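Werkstattheft Wortlabor Stustmont, 29. Jan. 2022 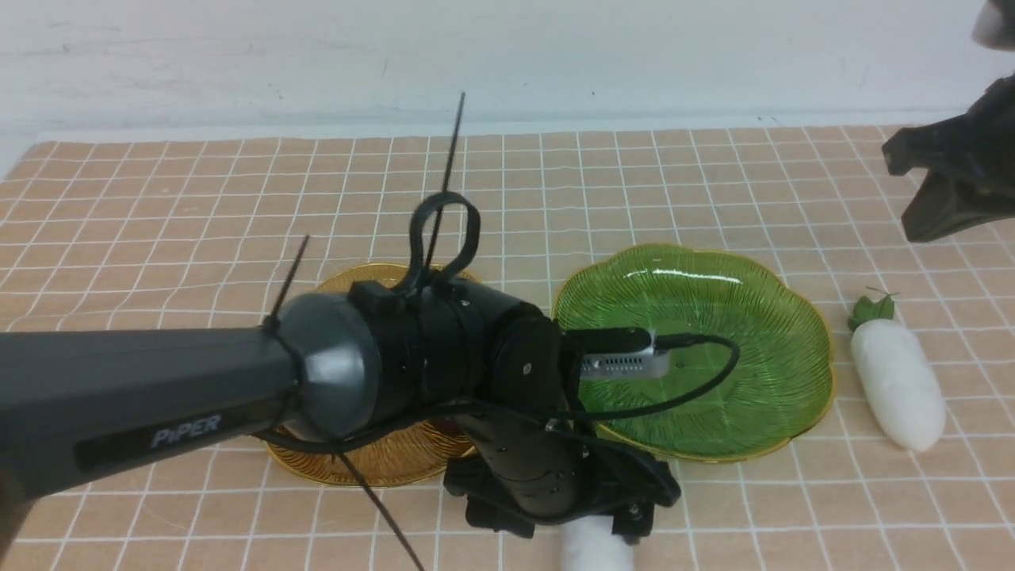
Tisch mit dem Kachelmuster, links der PiPER-Arm.

Heute saß ich mit Junhao Guo lange (viel zu lange, aber schön war's!) über dem kleinen Wort »doch«. Von 74 Belegen lassen sich nur 2 halbwegs sauber ins Englische bringen, beim Rest hilft bloß Umschreiben. Ein Brief von 1769 hat es gleich zweimal im selben Satz, herrlich. Im März nochmal mit der Liste aus Zaltusura vergleichen.

2 Kommentare

Jianguo Feng: Und »halt«? Bitte mit aufnehmen!
Xiong: Schöner Eintrag, danke.

Kontakt | © Praketico | Nach oben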